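Workshop notebook – Firkside bench
June, second entry on the Stukero kit

Kit on loan for the month. The brochure calls it a "complete demonstration-to-deployment solution", by which they mean two handheld grippers, a box of spare fingertips, a licence key and a cable that is the wrong length for any bench built by humans. Charpentier want a yes or no from us before they order for their sorting line, so I am writing down what happens as it happens, including the parts I would like to forget.

Setting up

Unboxing to first usable recording: one morning, most of it spent on the licence key, which contains both a zero and a capital O and doesn't care for either. Firmware update went through on the second go. The manual is decent up to page 6 and after that appears to be for a different product.

Calibration: open jaws fully, close fully, repeat 3 times, wait for the beep. The left-hand unit beeps. The right-hand unit beeps if you hold it above your waist. I've emailed support and been thanked for my enthusiasm.

Feel in the hand

Better than I expected. The trigger is light and has a proper stop at the end of its travel, unlike the Steken unit we tried last winter, which felt like squeezing a wet sponge with opinions. Weight is fine for the first hour. Into the second hour I started resting my elbow on the table, which shows up plainly in the motion traces as a kind of lazy lean. Note to whoever does the next session: stand up, take breaks, don't lean.

The fingertips hold well on card and plastic. They slide on anything glossy if you come in at a shallow angle. Spare tips click on without tools, a real point in their favour, though the colour coding for hard and soft is two shades I can't tell apart after lunch. I've put tape on the soft ones.

Paper cups

We picked paper cups because they are cheap and light, and they tell on you at once when you squeeze too hard. Task is to stand up cups that are lying on their sides. Checked cloth on the table, general household clutter left along the side so the thing doesn't learn that the world is tidy.

Target is 600 recordings. Notes so far:

– Coming in from the base end is easier than coming in from the rim. The rim folds.
– Wide open on approach, then close late. Closing early just bats the cup along the cloth, and the cup wins.
– Default grip force dents the wall. Turned it down 4 steps from the factory setting and the dents mostly stopped. The manual says the factory setting is "suitable for delicate objects". I'd like to meet their delicate objects.
– The cloth creeps toward whoever is working. Clips needed, or a heavier cloth. Smooth it out between runs in the meantime.
– When two people work the table at once, agree on who takes which side before starting. The software keeps the two recordings apart perfectly well. The elbows are another matter.

Jaws open over the checks, cups still on their sides, second gripper in at the right: 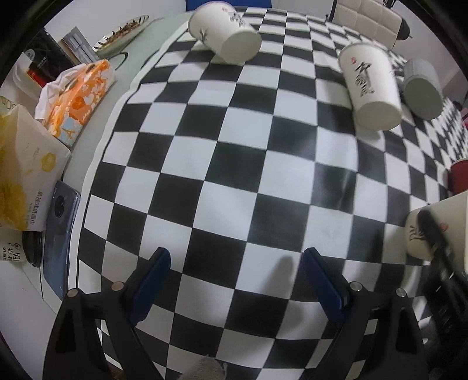 Software

The recorder is the good part. It starts quickly, names files sensibly, and lets you bin a bad run with one button while your hand is still on the trigger. The review screen is slower and has a habit of scrolling back to the top whenever you flag something, so flagging the last run of a long session takes patience or a cup of tea. Export worked with our existing tools after I renamed one column. The help page says no renaming is necessary. The help page was last seen describing the previous version.

Where it stands

Leaning yes for Charpentier, with conditions: a longer cable, the right-hand unit swapped or repaired, and a straight answer on what the spare tips cost once the box runs out. I asked that last one on the first day and was sent the brochure again.

Still to do: rim-first approaches with the soft tips, a session with the cloth clipped down, and the same task on the bare tabletop to see how much the checks are helping. Chargers are on the shelf by the sink. Please put the units back on them, both of them, even the one that needs to be held above the waist.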